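Chapter 4
What the Worktop Is For

Ask people why they can't cook in their own kitchen and most will tell you it is too small. This chapter takes that answer with a pinch of salt. Some kitchens are too small. Many more have a decent length of worktop that has slowly been given away to things that are used for ten minutes a day, or less.

The trade has been happy to agree with the complaint, as a bigger kitchen costs more than a tidier one. Showroom advice tends to begin with new units. We shall begin with what is already standing on the surface, and ask what it is doing there.
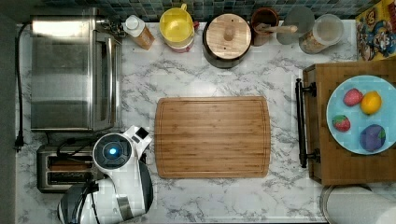

Chapter text by Duygu Karaca
Exercises by Kgomotso Potgieter
Revised 3/11/26

A toaster and a toaster oven on the same counter is a common pairing, and students should be wary of the usual defence of it. Owners say that the two do different jobs. Perhaps they do. But the oven will brown bread, if more slowly, and each machine takes up its own patch of worktop and trails its own cord. Before accepting that both must stay out, ask when each was last switched on, and don't accept "all the time" as a reply.

The row against the tiles deserves the same doubt. A crock with a wooden spoon in it earns its place beside a chopping board. A jar of grains might, in a house where grains are cooked most evenings. A cereal box is harder to defend, and a glass lid propped on its edge has usually just failed to find a cupboard.

Then there is the board itself. Books on kitchen planning, the first edition of this one included, used to say that a board should be put away after use. We no longer think the evidence was much good. In the Pincombe survey, 148 households were asked where they prepared food, and those who left the board out were no untidier than the rest. They did chop more vegetables, or said they did. Self-reported chopping should be treated with care.

4.1 Measuring free surface

Free surface means the area you could use now, without moving anything. It doesn't include the strip behind the kettle. Take a tape measure and a sheet of squared paper, and draw your own worktop as it stands this evening, before you tidy it.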